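Subject: Re: [dunden-spinners] Singles keep drifting apart
From: Aidan Gallagher

Fadi Tannous wrote:
> I've got 300 grams of the dark Skedthorpe fleece carded
> and I'm trying to spin it fine for a shawl. Every few
> yards the yarn thins out and falls apart in my hands.
> More twist? Different wheel? I'm ready to throw it
> in the compost.

Fadi, please don't compost it! Skedthorpe wool is lovely stuff once you get on its good side, and I had the same trouble with my first 100 grams.

I'd look at the fiber before the wheel. Pull out one lock and measure it. Mine was short, barely 2 inches in places, and I was drafting as if it were long combed top. Keep your hands closer together, ease off the take-up, and let the twist run into the fiber before you pull back. Long draw from rolags suits it beautifully (I was grinning like a fool the first time it worked).

The other culprit is neps, those little knots of second cuts and broken tips. They grab the fibers next to them and leave a thin spot right behind.

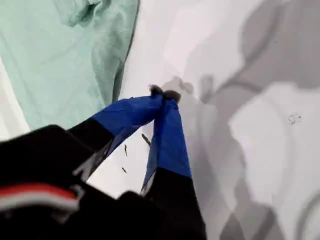 Neps are much easier to deal with before you spin than after. I go through each batt by a window with a pale cloth on my lap, and anything dark and fuzzy that balls up comes out. Get hold of it right at the tips, the way that small dark bit is held between the two blue fingers, and lift it away without dragging its neighbors along. Then card once more, lightly.

I spun 255 yards of two-ply from my last batch and it's washing up so soft. There's a good chapter on short wools in the Ní Mhurchú book too, which I can bring in January if you'd like to borrow it.

Do post a sample when you've tried again, I'd love to see it!

Aidan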